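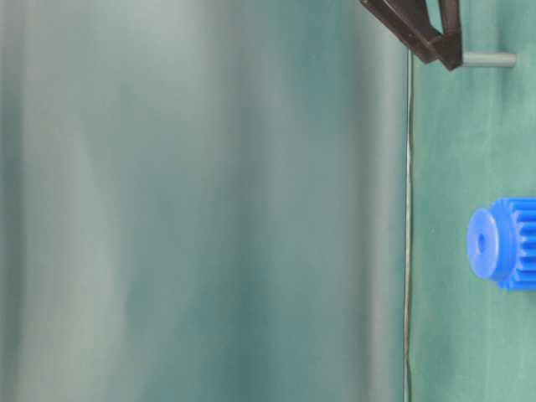 Curtain wire vs. tension rod for under the utility sink?

Forum: Small Fixes & Storage

tealdoor
Posted in May
Okay so I need opinions before I drill anything. Our utility sink has open legs and I keep all the ugly stuff under there (bucket, rags, the big tub of Jedell scrub). I want to hang a fabric skirt around it. The opening is 17 inches on the side and wider across the front. I bought a pack of Veltska curtain wire, the springy kind with the plastic coating, and a couple of screw hooks. But now I'm standing in the aisle of my own laundry room thinking, will this thing sag like crazy? My sister's did. Anybody using wire for this and happy with it?

mudroom_meg
Wire sags. Period. I had it on a bookcase for two winters and it looked like a clothesline with a sad towel on it. Get a tension rod, they're cheap and you don't have to put a hole in anything.

binsandbaskets
Gonna disagree with Meg a little! Mine has been up forever and it's fine, but you have to cut it SHORT. The whole point of that stuff is that it stretches. If you cut it to the size of the opening you get zero pull and of course it droops. I take off an inch or so for every foot and then really haul on it to get the eye over the hook. Light cotton only though. If you hang canvas on it you deserve what you get.

tealdoor
Oh no. I was going to use canvas lol. I have most of a bolt left over from a bench cushion.

mudroom_meg
See, rod.

old_hinge
A tension rod has to push against something. She said open legs. What is it going to push against on the front, two skinny metal tubes? It'll pop out the first time somebody yanks the bucket. I vote wire, but use the real braided picture kind with a turnbuckle on one end so you can tighten it later. I did that along a 100 inch run in the garage and it's still straight enough for me. It does need solid wood at both ends.

mudroom_meg
Fair point on the legs, I missed that. I still hate wire.

sockdrawer498
Why is everyone skipping Velcro. Sticky side on the rim of the sink, sewn side on the fabric, done in an evening. You rip the whole thing off when it needs a wash and there's no hardware. I've done 7 of these for people in my building and only one ever came loose, and that was on a sink that had never been cleaned a day in its life. Wipe the rim with rubbing alcohol first and leave it overnight before you hang anything on it.

binsandbaskets
Velcro is great until you want to open it in the middle. I'm in and out of mine all day for the dog towels and I like being able to slide it over with one hand.

sockdrawer498
So make it two panels and overlap them in front? I just push through like a stage curtain.

tealdoor
Ha, I kind of love the stage curtain idea. My sink is that molded plastic with a rolled lip so I'm not sure the sticky part would have anything flat to grab. I'll go feel around under there tonight.

Also a fabric question while I've got you all. If I skip the canvas, I have a gray-green cotton sheet from Achari that I never liked on the bed. Too thin?

binsandbaskets
Sheets are perfect! Use double the width of the opening so you get nice soft folds, otherwise it hangs flat like a shower curtain liner. And wash it hot before you hem. Ask me how I know.

old_hinge
Double is too much under a sink, you'll be kicking it all day. One and a half. And stop it a couple inches off the floor or it will soak up every drip.

mudroom_meg
Agree with hinge on the length, I did mine to the floor and the bottom got gross in a month. Sulska makes little clip weights for the hem if the sheet is too floaty, I have them on my pantry curtain and they're okay. A few washers sewn into the corners would do the same job for less.

tealdoor
Update, sort of. The lip is rounded all the way along so Velcro is out for the front. There's a wood cleat on the wall on one side and I could add another one across from it, so I'm leaning wire with a turnbuckle like hinge said, and the thin sheet. Two panels. Meg, I'm sorry.

mudroom_meg
I'll be here when it sags.

old_hinge
Predrill the cleat. Those screw hooks will split a narrow board.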